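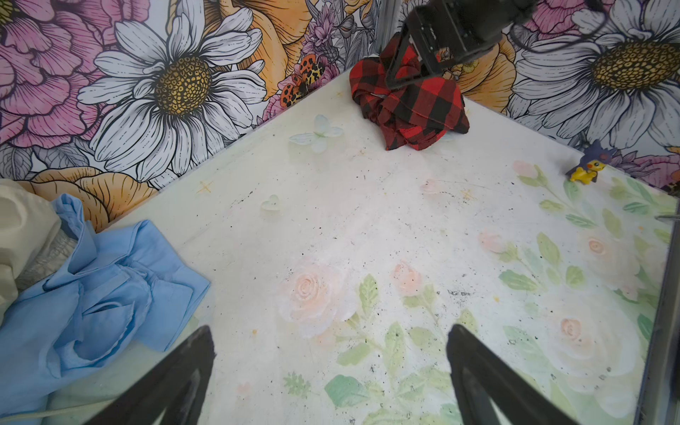

*The folding table at the Lanholm Robot Club, with the red and black checked cloth and the blue garment.*

# Questions we often receive

**Who can join the club?**

Anybody who is 14 or older and lives near Lanholm or studies there. You do not need to know programming. If you can use a screwdriver and you have patience, it is enough for the first term. We start new members in September, but it is possible to come later if there is a free place.

**What is the project this year?**

The name is Odedow. Two arms must take a piece of cloth from a pile, open it on the table and fold it. Last year we did wooden blocks, and many members said cloth would be the same but softer. It is a different kind of problem – a block keeps its shape when you hold it, and a shirt has a new shape every time.

**How many people work on one table?**

Groups have at most seven members. One person drives the arms, one resets the cloths, and the others look at the recordings or prepare the next session. We change roles every 20 minutes so that the driving does not always go to the same persons.

**What do we record, and how much?**

Each try is called an episode. A group should make 80 good episodes in a term, and 200 if it wants to enter the Gautier Cup. The whole club has 1,229 episodes on the disk at this moment. Please do not delete the failed ones. Put them in the folder "failed" and write one line about what went wrong.

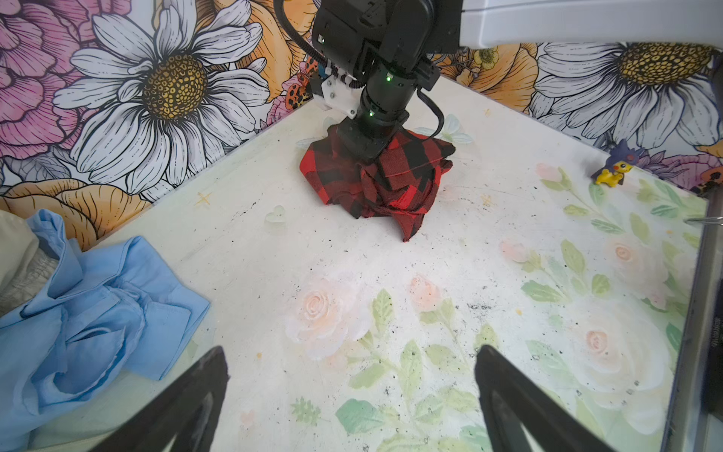
*One arm at the checked cloth, Odedow project. The green lights are on the joints.*

**Why is the table so colourful?**

The members chose the flowers for the walls and the table top by vote. It is also useful for our work, as a program which was trained only on plain white can have trouble in a real room. The small figure in the purple hood stays on the right side of the table. Please do not move it in the middle of a session, or the recordings will not match.

**Can I bring my own clothes for the project?**

Yes, if they are washed and have no sharp parts. Shirts with a collar are very welcome – they are difficult and we have few. Please remember that they may come back with small marks from the grippers.

**Is there a fee?**

The first term is free. After this you pay only for the parts you take home, for example the Pornano control board.

**Whom do I ask if my question is not on this page?**

Write to Banafsheh Sadeghi, who leads the evening group. She answers in English or Persian, usually after 18:00.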